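桌面上的小东西：合租公寓公共桌整理实践报告

课程：生活空间与物品管理（课程实践作业）
小组：Tulwood 公寓三层小组

一、为什么选这张桌子

开题的时候我们小组其实争了很久，有人想做厨房，有人想做鞋柜，还有人坚持要做阳台（阳台上的东西真是多得吓人！）。最后大家还是回到了公共区的那张木桌上，道理很朴素：它人人都用，人人都往上放东西，却从来没有谁觉得它归自己管。水杯、量勺、钥匙、快递单、一盆不知道谁先搬来的多肉，放着放着就成了桌子的一部分。老师在课上讲过，整理最难的往往是那些很小、很便宜、又说不清该去哪里的东西，我们听的时候就一齐想到了它。

二、准备工作

动手之前，我们在 Pedine 街区的几栋宿舍楼里发了一份简单的问卷，收回93份。问题问得很生活化，比如“你家公用桌面上现在有什么”“上一次把桌面清空是什么时候”。回答里出现最多的是杯子，其次是各种勺子和空盒子，植物也不少，这一点让我们挺高兴，说明题目没有选偏。

预算一共200元，主要花在收纳盒和标签纸上。收纳盒是在 Vukside 市场买的，我们挑来挑去挑了一个下午，中间还为要不要带盖子讨论了好几轮。最后选了透明、敞口的，一眼能看见里面有什么，随手放、随手拿都方便。事后回想，这个决定是整个项目里最让我们满意的一个。

三、分类的办法

我们把留在桌上的东西分成三类：每天要用的、偶尔要用的、只是看着舒服的。彩色塑料杯算第一类，平时一只套一只叠起来放，占的地方很小，来客人的时候再拆开。绿色量勺算第二类，冲饮料、舀猫粮、给花盆添土都用过它，所以一直找不到固定的家。多肉当然是第三类，不过大家对它的感情最深，谁也不肯把它挪到窗台以外更远的地方去。

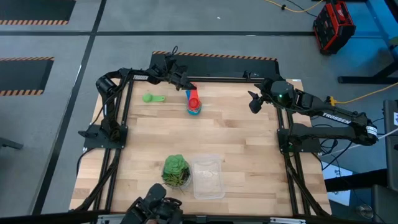 图1 木桌上的叠杯、绿色量勺、多肉小盆和空着的透明盒

量勺归到哪里，我们前后改过两次。第一次让它跟杯子做邻居，想着都是喝东西用的；可是舀土的同学不乐意，觉得拿起来还要绕过杯子，很容易碰倒。第二次决定让它住进透明盒里，和标签纸、小夹子待在一起，盒子就放在花盆旁边。多肉的盆本身也是透明塑料的，和盒子摆在一块儿意外地协调，算是一点小小的惊喜吧！

四、试行中的情况

试行从十二月开始。我们没有定什么严格的规矩，只写了一张纸条贴在公共区门边：杯子用完洗净叠回去，勺子回盒子，浇花看土。头几天大家特别积极，后来慢慢松下来，晚上十点以后桌上还是会冒出各种零碎。于是我们把纸条上的字写大了一些，又加了一句“睡前看一眼桌子”，情况好了不少。

浇水这件事也值得多写几句。一开始人人都心疼那盆多肉，路过就浇一点，浇得太勤了。我们查了园艺小册子 Cârstea 手册里关于多肉的那一页，改成土干了再浇，而且约定浇过的人在标签纸上画一道。这样既省心，也免得好心办坏事。

五、体会与不足

说实在的，这个项目很小，小到跟别的同学讲起来有点不好意思。可是几个人围着一张桌子，为一只勺子的去处认真讨论，这种感觉我们都很喜欢，合租的气氛也跟着近了不少。

不足的地方也有。问卷只发给了同一街区的住户，样本比较单一；收纳盒只试了一种尺寸，如果杯子再多一些，恐怕还要重新安排。下学期我们打算接着做厨房台面，把调料瓶和锅盖也纳进来，透明盒会继续用下去。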